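Course Notes, Unit 6: Evaluating a Commercial Gripper Kit
Instructor: Agata Melis. Lab: Ju-won Wang
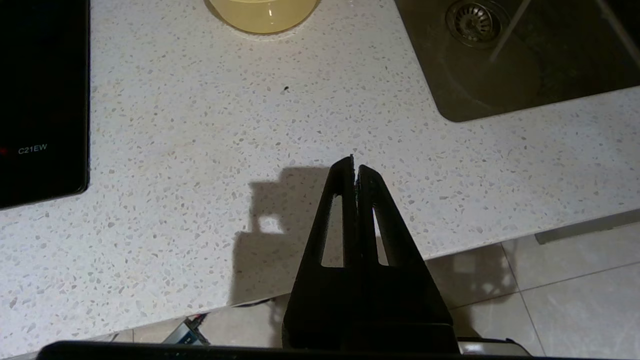

The Skalla kit is sold by Davon as a two-finger end effector with a wrist camera, a controller and one year of software updates. We review it as a buyer would, using the data sheet first and the bench second. Start with the fingers. They taper to a narrow tip, and each has a long triangular cutout. With the fingers closed, look at the seam between them and the small jagged edges where they touch at the top. Closed is the reference state for the width reading, so record the zero offset here before any other test. Note also the stepped shadow on the speckled counter to the left of the gripper. A vision pipeline that segments by brightness alone may group that shadow with the dark cooktop.

6.1 Data sheet values

Rated grip force: up to 100 N
Unit mass with camera: 335 g
Cable length, wrist to controller: 223 mm
Supply: 24 V DC

The sheet gives grip force without stating finger position. Force at the tip and force near the base are different quantities. Ask the vendor which one is meant, and get the answer in writing.

6.2 Bench procedure

Home the gripper. Log the zero offset.
Close on the load cell at the tip, then at mid-finger. Repeat each 17 times.
Report mean and standard deviation. Do not discard outliers without a note in the log.
Run the detection script with the overhead light on, then off. Save both masks.

6.3 Service terms

The standard plan covers the controller and camera. Fingers are treated as wear parts and are billed separately. Compare this with the Cledex plan in the Unit 5 reading, where fingers are included but shipping is not.

Reading: Toft and Frandsen, lab memo on contact wear, sections 2 and 4.

Reports are due Wed 1 November. Submit the raw log with the report. Questions on the load cell go to Ju-won Wang.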